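Recording tasks for Yilma - Frequently Asked Questions

Who are these questions for?
Anyone signed up to show household tasks for the Yilma project, either by hand at home or by remote control at the Jatero lab. If you have just joined, read the Getting Started sheet first.

What is the difference between a hand session and a remote session?
In a hand session you do the task yourself while wearing the head camera. In a remote session you sit at the Clorkosel station and move the robot's arms with two hand controllers. Most people start with hand sessions and book a remote one later.

Do I need any experience with robots?
No. For hand sessions you need to know how to fold a napkin, set out dishes or wipe down a table. Remote sessions begin with a practice hour with Junpei Minami, and nothing you do in that hour is kept.

How fast should I work?
At your normal speed. People tend to slow down when they know they are being recorded, and very slow takes are hard to use. If you are at the controllers, go as slowly as you need to.

I made a mistake in the middle of a take. Should I stop?
Keep going and fix it the way you would at home. A corner that slips and gets pulled straight again is useful to us. Stop only if something falls on the floor or someone walks in.

Do I have to fold it the same way every time?
Follow the fold named on your task card. Within that, small differences are fine. We do not expect your edges to line up perfectly.

Should I clear the table first?
Not unless the card says so. Leave everyday dishes where they are, as long as you have room to work and nothing sharp is within reach.

Where should my hands be?
Start with both hands flat on the table and finish the same way. During the take, keep them in view of the camera - looking at your work is usually enough. Roll up long sleeves and take off rings and bracelets.

How many takes make up a session?
17 takes of the same task, with a break whenever you want one. The napkin set now has 418 finished takes and is still open.

Why was one of my takes rejected?
The usual causes are hands out of view, a start or finish with hands off the table, or the wrong fold for the card. Reiko Hattori checks each take and writes the cause next to it in your Ellau account. You can redo up to three rejected takes per session.

Is sound recorded?
No. You can talk or play music during a session.

Can I have my recordings deleted?
Yes, until the end of the month in which you made them. Write to Natsumi Kamata with your session number.

What does a napkin session look like? 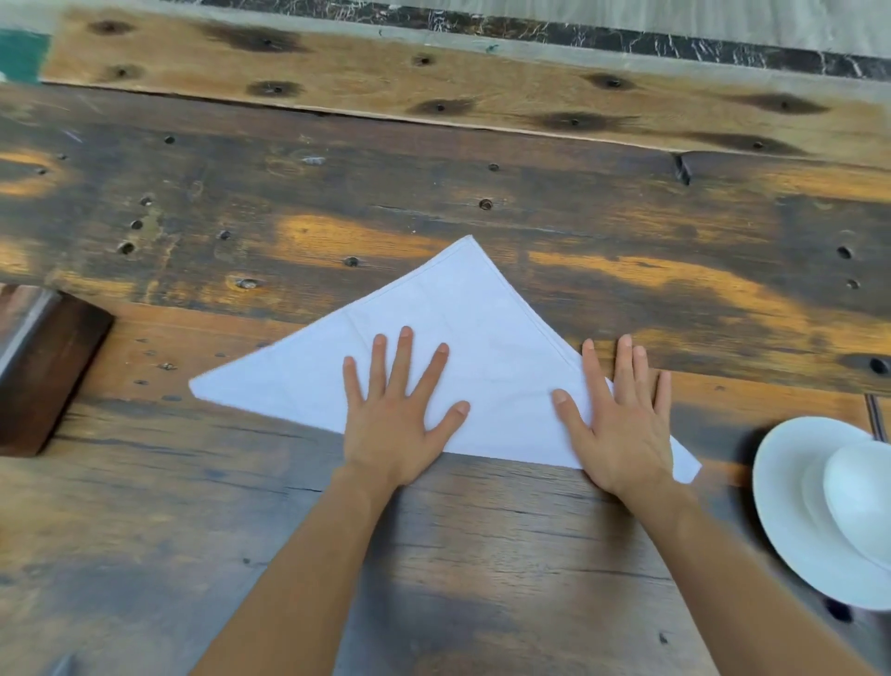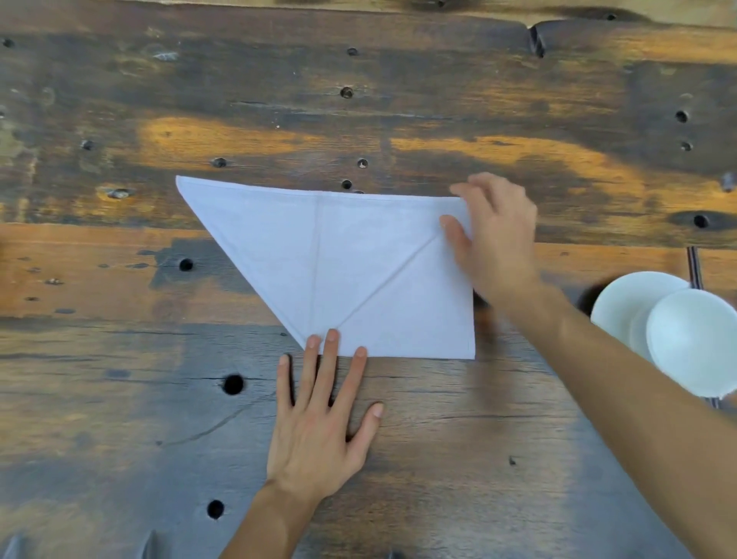

Napkin task, hand session. First picture: the cloth folded into a triangle. Second picture: right hand on the upper-right corner, left hand at the bottom edge.

Who do I call if the camera stops working?
The equipment desk, extension 2406, weekdays until 5 p.m. Leave the camera switched on until you have spoken to someone.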